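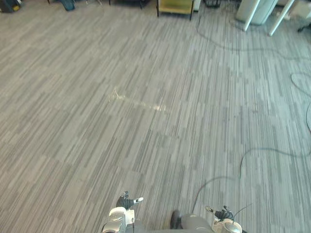
Figure 1. Striped carpet tile in one of the study rooms.

4.2 Direction, glare and the look of a large floor

Carpet tile is sold by the box and judged by the sample square, and we think this is why so little has been written on how it looks once it covers a whole room. A single tile tells you the color and the feel. It tells you almost nothing about direction, and direction turned out to be the most interesting thing in our study! The floor in Figure 1 makes the point well. Its long, narrow strips run from light gray through mid gray to a darker charcoal, and seen from this angle they cross the floor on a diagonal. The seams between tiles show only as faint steps, and farther off the strips crowd together into a much finer pattern. Someone standing in such a room is looking at two floors at once, a bold one at their feet and a quiet one by the far wall, and the change from one to the other is gradual enough that most people never remark on it.

We asked the people who use the rooms at our two sites, Skolcombe and Zudton, to talk about their floors in their own words before we gave them the rating sheets. Sixty people took part in these talks, and 50 of them went on to fill in the full set of sheets. The words they chose were a delight to read. Plain floors were called "clean," "flat" or "like an airport." Striped floors drew words about motion: "it pulls you in," "it leans," "it's going somewhere." One person in Zudton told us she always walked along the stripes on her way in and across them on her way out, and had done so for years without thinking about it.

The second theme was light. Every room in the study had at least one spot where the floor looked paler than it should, and in Figure 1 there is a good case of it near the middle left, where an irregular, streaky band of glare lifts the gray strips almost to cream. We had expected people to complain about such patches. A few did, mostly those who had to read from a screen. Many more had simply built the bright spot into their idea of the room, and some could point to where it falls in the morning and where it has moved to by the end of the day. When we showed them a sample tile from their own floor under even light, 40 of the 50 said it was darker than they remembered. We find this a lovely result, and a useful one for anyone picking a gray from a sample book.

Mixed grays also hide things. In the cleaning logs for both sites, which hold 3,126 entries, striped floors were reported as "soiled" less often than plain ones laid in the same type of room. We don't take this to mean that they were cleaner. The logs record what a person noticed while walking past with other work to do, and a floor that already has light and dark in it gives a small mark plenty of company. The same goes for wear along the seams. On plain tile, a slightly raised edge throws a line that can be picked out from the doorway. Among stripes, the eye seems to accept it as one more change of tone.

Loose cables were the exception. A black cable lies on a floor in curves, and the strips are straight, so the two patterns argue with each other. Where a cable drops in a loose curve and then runs on across the carpet, as one does toward the upper right of Figure 1, it stays easy to follow against the lighter grays and gets harder to follow where it meets the charcoal. Users of the Skolcombe rooms raised this themselves in August, before we had thought to ask, and we added a question on it to the later sheets. The answers were split. Those who liked the striped floor said they saw cables well enough, and those who disliked it said the floor was too busy to look at for long.

Finally, a note on how the tiles were turned. The Skurar range used at Zudton has arrows on the backing, and the fitters there had set every tile the same way, so the strips ran on from one tile to the next. The Chaimongkol tiles at Skolcombe had been given quarter turns in two of the rooms, which breaks the strips into a checkered weave. People in the quarter-turned rooms used almost none of the motion words described above. They talked about texture instead, and several compared the floor to a basket or a woven mat. The tiles in those two rooms came from the same boxes as the ones across the hall. We return to this pair of rooms in Section 5, where the rating sheets let us separate the effect of turning from the effect of color.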